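Progress report: learning cloth handling from people at home
Lirier project, second period, for the Moser program office

Hello again from the Lirier side. The short version is that the recording is on schedule, the training is a bit behind, and we have one result I'm really happy with (and one that I wish were better). You asked last time for fewer tables and more plain talk, so the tables are in the annex and the plain talk is all yours!

As you'll remember, the question you're paying us to look into is whether a robot with two arms can pick up laundry skills mostly from recordings of people doing ordinary housework, with only a small helping of demonstrations on the robot itself. Robot demonstrations are slow and expensive. People fold things anyway. If the trade works even halfway, the cost of teaching a new cloth task drops a lot, and that was the whole pitch.

What we recorded

We now have 229 usable sessions. A session is one person, one room, and one pile of things to spread, fold or stack, seen from head height with the hands in view. We threw out anything where the hands were out of sight for most of the task, and a couple of batches where the clock on the recorder drifted and the sound and picture no longer lined up. The drift was our fault, a settings mistake that sat there for most of June before I caught it. It's fixed, and the check now happens before a recorder goes out the door.

The mix of cloth is better than in the first period. Back then we had far too many towels – towels are easy, they're one color, they have four obvious corners, and our early numbers looked great for exactly that reason. So we pushed people toward printed fabrics, big thin pieces, things with ties and strings, and anything else that doesn't lie flat when you let go of it. We also asked them to work wherever they normally would, so we're getting beds, floors, couches and kitchen counters in place of the one tidy table in our lab.

The floor sessions turned out to be the hardest for our hand tracker. People lean over, their forearms stretch across most of the view, and the fabric bunches up right around the fingers. Bold prints make it worse. The tracker likes a clear edge between skin and background, and a busy pattern gives it plenty of edges that mean nothing.

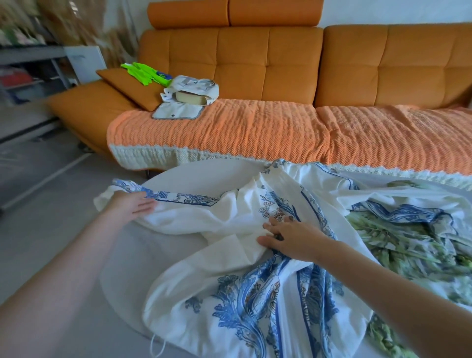 Why not just keep collecting towels and get a bigger data set faster? Because the model trained mostly on towels did badly on every other kind of cloth we tried, and adding more towels barely moved the score.

We ran that comparison early in the period, and it settled an argument we'd been having in the group since the proposal. Same model, same training time, same number of sessions, only the mix was different. The varied set won on everything except towels, where it came in slightly behind. I can live with that.

How the training works now

In the first report I described a single model that went straight from the recordings to arm motion. We've split it in two. The first half watches human sessions and learns to guess where each hand will go next and whether it's about to close, open or press down flat. The second half, which we call Cevow, takes those guesses and turns them into motion our arms can really make. Cevow is the only part that needs robot demonstrations, and it needs fewer than I'd feared.

The pressing down part deserves a word. People do a lot with a flat hand! They pin one side of the cloth with one palm and pull with the other, and they do it without thinking. Our first labels only knew "holding" and "not holding," so every flat hand was filed under "not holding" and the model learned to ignore it. The robot would then tug at one side and drag the whole piece along with it. Adding a third label, "pressing," took the labeling team a good while to go back and apply, and I think it's the best time we spent in the whole period.

Results so far

Spreading out a crumpled piece of cloth is the task we know best. With the new labels the robot gets the fabric to an acceptable spread in 80 percent of trials. Our definition of acceptable is in the annex and hasn't changed since the first report, so you can compare the two directly. The old single model never got anywhere near that on printed fabric.

Folding is the one I wish were better. The first fold usually goes fine. The second is where it falls apart, often because the top layer slides and the model doesn't notice that it has. It carries on as if the edges still lined up, and you end up with something that looks like a badly closed envelope. We have a fix in mind (looking again at the edges before each new fold, which costs a few seconds), but it has only been tried by hand on a few cases and I don't want to promise you anything on it yet.

Thin fabric is still a pain. The gripper fingers pinch two layers when we want one. We swapped the fingertip pads for softer ones from Vamier and the double pinches went down, though the pads wear faster than the old ones and we're going through them quicker than the parts budget allowed for. More on that under money.

Things that slipped

The second robot station was supposed to be running by now. One arm went back for a joint repair and came home later than we'd hoped, so all the trials in this report come from the first station. That's the main reason the training side is behind. Everything has to queue for the same pair of arms, and on a bad day the folding people and the spreading people are both standing there looking at the clock. The repaired arm passed its motion checks on Wednesday, and we're bolting it down next.

Labeling is slower than planned too. Each session needs over 9 passes once you count the new label, the spot checks and the fixes. I'd guessed lower in the proposal. We're testing whether the model can suggest labels that a person then corrects, and the early feel is good on plain cloth and poor on patterned cloth, so for now the patterned sessions are still done fully by hand.

Money

We're a little under on travel and a little over on parts. I'd like your okay to move the travel surplus across to cover fingertip pads and a spare set of wrist cables. No change to the total. The form is attached to the email this report came with, and a plain yes in reply is enough for our finance office to get going.

What's next

First, the second station, so that folding and spreading can run side by side. Then the edge check for folding, tested properly this time, with the same set of fabrics we used for the spreading trials. I also want 2 more kinds of items in the recordings – fitted sheets and things with sleeves – as these are what people ask about whenever I show the work. I expect fitted sheets to go terribly at first and I'm looking forward to it anyway.

We'll also write up the label comparison as a short paper. A draft will come to you before it goes anywhere else, as agreed, and I'd be glad to have comments on how we describe the program's part in it.

If you want to see the spreading task live, the first station is free most mornings before ten. Let me know a day ahead so I can keep the arms from being booked.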